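Neue Backen für den Kleinen

So, endlich mal wieder was aus der Werkstatt. Ich hatte ja im letzten Beitrag gejammert, dass unsere Greifzelle in Skasberg seit Wochen Packungen schief ablegt, und ein paar von euch haben geschrieben, ich solle doch bitte erzählen, wie das ausgegangen ist. Na gut!

Kurz für alle, die neu hier mitlesen: Ich betreue bei Schnyder eine kleine Versuchszelle. Ein Arm, ein Zweibackengreifer, eine Kamera direkt am Greifer und ein Tisch mit weißer Fläche. Der Greifer soll Lebensmittelpackungen aus einem Behälter holen und in einen anderen legen. Klingt langweilig, macht mir aber seit dem Sommer mehr Freude als fast alles andere im Büro (sorry, Reisekostenabrechnung).

Angefangen hat der Ärger mit den Backen. Im Juni hatten wir einen neuen Satz montiert, und im Betriebsbuch stand jetzt Zyklus 903, als mir zum ersten Mal eine Packung seitlich weggerutscht ist. Ich habe natürlich erst mal die Software verdächtigt. Zwei Abende in den Logs gewühlt, Greifkraft rauf, Greifkraft runter, Anfahrhöhe verändert, nichts davon hat geholfen. Reto Berchtold kam dann mit seinem Kaffee vorbei, hat die linke Backe zwischen Daumen und Zeigefinger genommen und gewackelt. Und sie hat gewackelt. Danke, Reto. Hättest du auch zwei Tage früher Kaffee holen können.

Also Druckluft ab, Arm in Wartungsposition und alles runter. Eine der Schrauben hatte sich losgearbeitet, und im Passsitz saß feiner Abrieb, so ein grauer Schmier, der sich mit einem Lappen und Isopropanol aber gut lösen ließ. Die Führung habe ich bei der Gelegenheit gleich mitgemacht. Washington Lacerda von Fodov (unser Lieferant für die Greiferteile, ein sehr geduldiger Mensch am Telefon) hat mir geraten, die Schrauben mit mittelfestem Sicherungslack einzusetzen und danach über Nacht in Ruhe zu lassen. Das fiel mir schwer, ich wollte ja sofort weiterprobieren!

Am nächsten Morgen dann der Nullpunkt. Backen zufahren, Position speichern, auf 7 Zentimeter öffnen, mit dem Messschieber nachmessen, und das so lange, bis Anzeige und Messschieber sich einig sind. Danach die Kamera neu einlernen, und zwar wirklich erst danach, sonst macht man es zweimal. Fragt nicht.

Zum Testen nehme ich am liebsten die orange Packung im milchigen Kunststoffbehälter. Die Folie glänzt und knittert, und wenn die Packung so schräg in der Ecke lehnt, muss der Greifer zeigen, was er kann. Dass die Backen oben schon graue Scheuerstellen haben, stört beim Greifen nicht, die Kanten behalte ich aber im Auge. 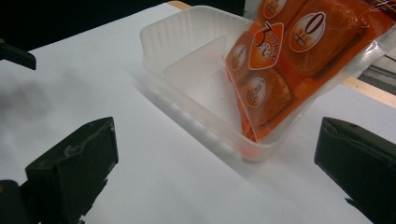

Was noch auf der Liste steht

Der erste Testlauf nach der Reparatur ging über 19 Griffe, und weggerutscht ist mir dabei keine Packung mehr. Den längeren Lauf mache ich, sobald die Ersatzbacken von Fodov da sind, dann kann ich alt und neu direkt vergleichen. Außerdem will ich das Schraubenprüfen endlich in den Wartungsplan von Kastunley aufnehmen, so heißt bei uns das Projekt, zu dem die Zelle gehört. Bisher steht da nur »Sichtkontrolle«, und gesehen hat man das Wackeln eben nicht.

Falls jemand von euch einen guten Tipp gegen Spiegelungen auf knittriger Folie hat: immer her damit, die Kommentare sind offen.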